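05/04/2025 – Flavstead has set out the equipment plan for the second phase of Widden, its program for collecting and testing household handling tasks with two-jaw grippers. The plan covers hand-held units, replacement pads, charging equipment and one fixed arm for comparison runs. Orders will be placed in two lots, the first of them in May.

Lot 1 consists of 11 hand-held gripper units, each supplied with two spare sets of textured pads and a hard case. The units will be divided between Flavstead and its testing partner, Prilelmont. Lot 2 covers the fixed arm, its mount and controller, and will be released once the hand-held units have passed acceptance.

Unit price for the hand-held gripper, with case and spares, is budgeted at $1494. Pads are treated as a consumable and carried on a separate line, with $537 set aside per site for the first year. The line was added after the first phase, when pad replacements were charged to general maintenance and could not be traced to a tool or a task type.

Bidders are asked to quote on the following basis:

- jaw opening and closing force, measured at the pad surface
- pad life in cycles, with the test object and surface stated
- weight of the complete hand-held unit, including any cable
- lead time for pads ordered separately from the tool
- repair turnaround, with and without a loan unit

Quotes that give gripping force only at the motor will be returned for completion. Software licenses are to be priced per year and per unit, and may not be bundled with hardware.

Acceptance will take place in furnished rooms as well as on the bench. The task list is weighted toward light, open containers and small packaged goods, where wall stiffness and rim shape vary more than weight does. Each unit must complete the list at both sites before payment of the final installment.

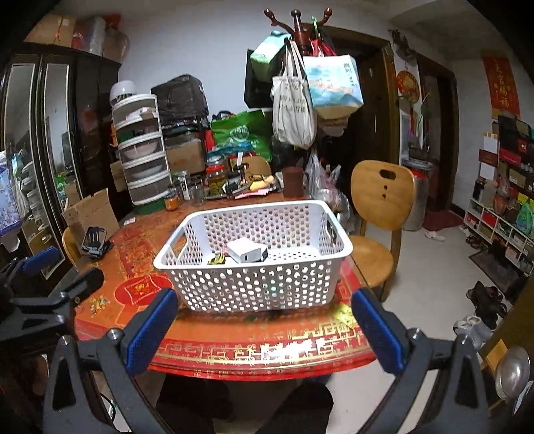

Thaweesak, replying to the draft plan, wrote that the pad line was still too low for sites working mainly with perforated plastic, and asked that pads be bought in a single order to hold the price. Flavstead has kept the annual figure but will accept a fixed-price option for extra sets, valid for the length of the contract.

Storage and charging were costed separately. Each site needs one lockable cabinet and one charging shelf, to be bought locally and charged to the site budget. No change to electrical supply is planned at either location.

The fixed arm remains subject to a site survey at Prilelmont – floor loading and clearance around the mount are the open points. If the survey rules out the proposed position, Lot 2 will be re-issued with a smaller mount and the delivery date moved accordingly. Lot 1 is not affected.

The bid documents, including the full task list and the acceptance form, are available on request from the Flavstead purchasing office. Questions on Lot 1 should be submitted in writing before the order date. Answers will be sent to all registered bidders.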